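Equipment Planner, Robot Handling (fixed term, 12 months)
Fosstead Packaging Trials, Plastness site

We have money for robot arms. We have had it since October, and so far it has bought one very long spreadsheet and a disagreement over grippers. We would like to hire somebody to finish the spreadsheet and end the disagreement, in either order.

The job is to plan and cost two handling cells for mixed household packaging: bottles, cans, cartons, wrapped snacks, whatever the customer puts in the box. Part of each cell's day will be spent passing things to people and taking things from them.
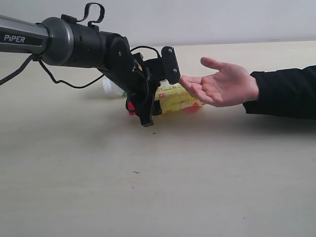 That last requirement is where most quotes fall apart. Suppliers love to price an arm. They are shyer about the fingers, the cables, the spare cables, the training days and the person who comes out when it stops at four in the afternoon. You will get those numbers out of them, in writing, and you will do it without making enemies, as there are only so many suppliers.

What you'd be doing

Sitting in on bench trials and writing down what each one means for the budget
Comparing arms, grippers and wrist cameras on five-year cost, including the bits that wear out
Drafting the purchase request in language our finance office can read without calling us
Keeping a list of what we already own (there are two lists at present, and they have never met) 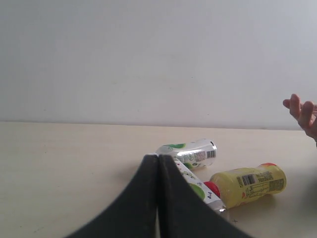 Joonas Manninen
Equipment Lead, Fosstead

I'll be your manager, so a few words from me. The last plan was mine. It allowed 12 weeks for delivery and nothing at all for bolting the thing down, and people still bring it up at lunch. I want someone who reads the small print on a quote and then asks what's missing from it. You'll spend a fair amount of time at the bench with Ritva Lahtinen, who runs the trials and has firm views on fingertips. Listen to her. She is usually right, and she keeps records. 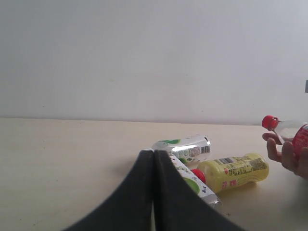

Can, carton and bottles at the trial bench, Plastness.

What we need from you

You have bought or specified production equipment before, and can tell us about a purchase that went badly. You can build a cost model another human being can follow. You don't have to program robots, though you should be willing to stand next to one and take notes. A background in packaging, recycling or vending would help. A background in saying no to sales lunches would help more.

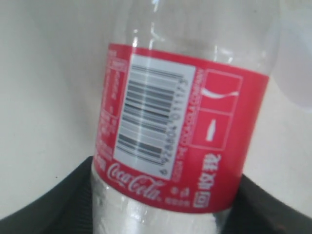

Pay, hours and how to apply

Salary is by experience and we'll name a figure in the first call. Hours are flexible outside trials, which start at 8 a.m. Two days a week can be worked from home once you know where everything is kept.

Send a resume and one page on a piece of equipment you wish you hadn't bought to Keith Ackroyd in the Fosstead hiring office. No cover letter, please. Interviews are at Plastness and include an hour at the bench and a vendor quote to mark up in pen.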